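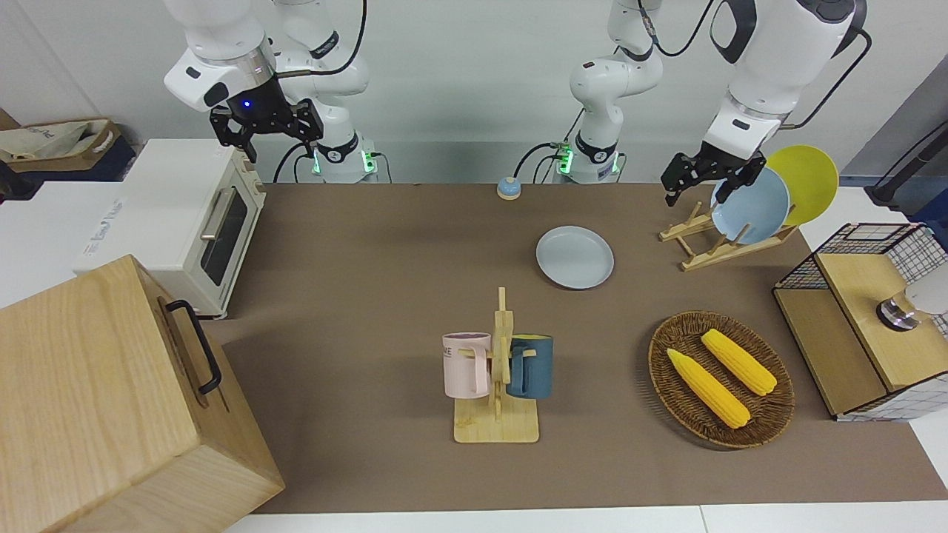 So I finally caved and bought a plate rack! I know, I know, I've been going on for years about how a dish towel on the counter does the job just fine (it does, until your third plate slides into the sink and you lose one to the great beyond). Sorcha has had a wooden one forever, and every time I'm over there I end up fiddling with it, so in February I went and got my own. It cost $22, and that felt like a lot for some wood with gaps in it, but I'm two weeks in and I love it so much.

The big change is that I don't stack plates anymore. Light blue ones in the rack, chipped ones in the cupboard where guests can't see them (sorry, Mom). I grab one by the rim on my way to the toaster oven and that's breakfast sorted, no digging around under the cereal bowls!

Speaking of the toaster oven, it needs a permanent home. I've tried it by the window and next to the fridge, and now I'm thinking of turning it sideways so the door opens toward the middle of the counter. My sister Dewanti says I should just get a cart. She may be right, but she has a much bigger kitchen than I do, and I've already spent my $22.

Next up is the bread box, which is full of batteries and takeout menus. Wish me luck.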